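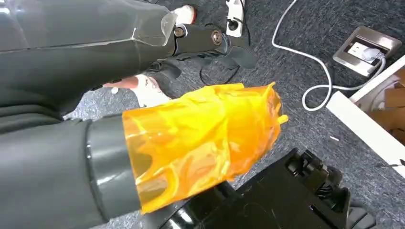 Booking a panel for a weekly chat show
Speaker notes, Caoimhe Ó Gríofa
Aromstead, afternoon session, after the coffee break

Opening

Say who I am. Guest booker on The Mullari Hour, on Pinix, since the second series. Before that I booked comedians for the Costigan, which has 180 seats and a very small dressing room.

The show goes out weekly. One host, one main guest, three people on the panel. We record in front of an audience and it is edited down to an hour with the breaks.

Ask for hands: who has booked a guest for anything, radio, stage, podcast. Adjust the next part if it is most of the room.

What a booker does

Finds the people, agrees the terms, gets them to the building and gets them home. The producer decides what they talk about. I have a say in it and sometimes I lose.

The main guest is usually fixed six weeks ahead. The panel is fixed nine days ahead, and one chair is often still open the day before. Don't dwell on this, it comes up again under drop-outs.

I keep a list of 4000 names. Most of them will never be asked. The list holds the agent, last contact, what they were plugging, whether they drive, and a line of notes from whoever met them. Keep the notes line polite, because a guest is allowed to ask to see what we hold on them. One did.

Putting four people in a row

The main guest has something to sell. A tour, a book, a new series. Everyone knows it and the audience doesn't mind if it's over in two minutes. We do the plug early and then move on.

The first panel chair goes to a regular. They know where the cameras are and when to stop talking. Newcomers look at the regular and copy.

The second chair goes to a comedian. Agents will tell you their client is happy to be themselves and doesn't need material. Send the topics anyway, by noon the day before.

The third chair is the hard one. We try to put someone there from outside entertainment: a former minister, a retired referee, a vet. They tend to be better prepared than the other two and slower to start. The host goes to them second on the first topic. Going to them first was a mistake we made for most of a series.

Tell the country singer story here. He was booked as main guest, his own slot was fairly quiet, and then he came alive on the panel section when we got on to parking fines. We now ask every main guest whether they would like to stay for the panel. Roughly half say yes, and those shows rate better with the studio audience on the cards they fill in. Don't claim anything about viewing figures, Pinix doesn't publish them by segment.

The phone call

Everyone on the panel gets a call before the show. Mine last 27 minutes if I let them run, and I have stopped trying to shorten them.

Questions I ask:
What have you been annoyed by this week?
Is there anything you won't talk about?
Who else on the list have you met, and how did it go?
How do you want to be introduced?

The last one saves the most trouble. An actor who was introduced by a part she had played as a teenager didn't speak to us for the rest of the evening, except on air, where she was very good.

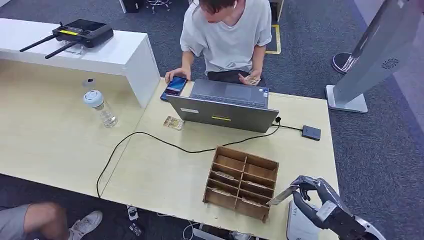

Write up the call the same day. Half a page, in full sentences, sent to the producer and the host and no further. If a guest says a subject is off limits it goes at the top in capitals. I've seen it placed on the second page and I've seen what happened next.

Politics on an entertainment show

Somebody will ask, so take it here.

We book people who hold office and people who used to. We don't book candidates once an election has been called. If one side turns us down, we ask someone else from that side, and we keep a record of who was asked and when. The record has been called for 2 times and it was complete both times.

A panel where everyone agrees is dull. A panel where one person is outnumbered by three and the host is worse, and the audience takes against us for it. If the balance has gone wrong because of a late change, tell the host before they walk on.

Drop-outs

Sore throats, trains, a better offer. Agents rarely say it was a better offer.

Keep a short list of people who live within an hour of the studio and like being asked at short notice. Pay them the same as everyone else. Ring them now and then when you don't need them. We have used one of ours so often that viewers think he is a regular, so we made him one in October.

If the main guest goes on the day, don't promote someone from the panel to the big chair without asking them privately. Some people only said yes because it was the panel.

On the night

Guests arrive 90 minutes before. Main guest last. Green room has tea, water, sandwiches, and wine only after the recording. A screen with the sound up, so nobody misses their cue and nobody says anything near it they'd regret.

Cars are booked both ways by the show. Check the return one yourself. People forgive a poor edit sooner than half an hour on a cold pavement.

Send a thank-you the next morning with the broadcast time and a line on what was cut, if anything big was cut. They will find out anyway.

If short of time: drop the green room part, keep drop-outs.

Questions

Likely ones: fees (can't give figures, can say there is one rate for the panel), how to get on the list (through an agent, or write to the Mullari office with a clip of under five minutes), whether guests see the questions first (topics yes, questions no).

Spare call sheets are on the table by the door. Ask people to leave the last one for me.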